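January, gripper notes, mid-afternoon

Kavitha and I have had the Ornen hand on for most of the day, and I must say I'm growing rather fond of it (Renzo still prefers the Flustia, bless him). Up to 24 grasps planned before we pack up.

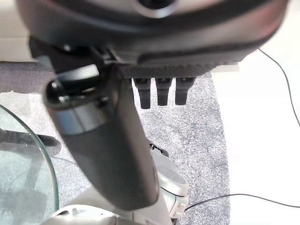
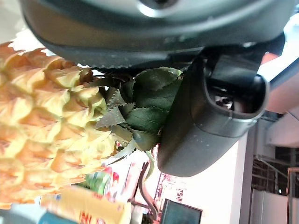
Wrist camera views: fingers over the carpet first, then the pineapple.

Tomorrow I'd like to try softer closing on fruit, and please, somebody, save the Flustia settings first!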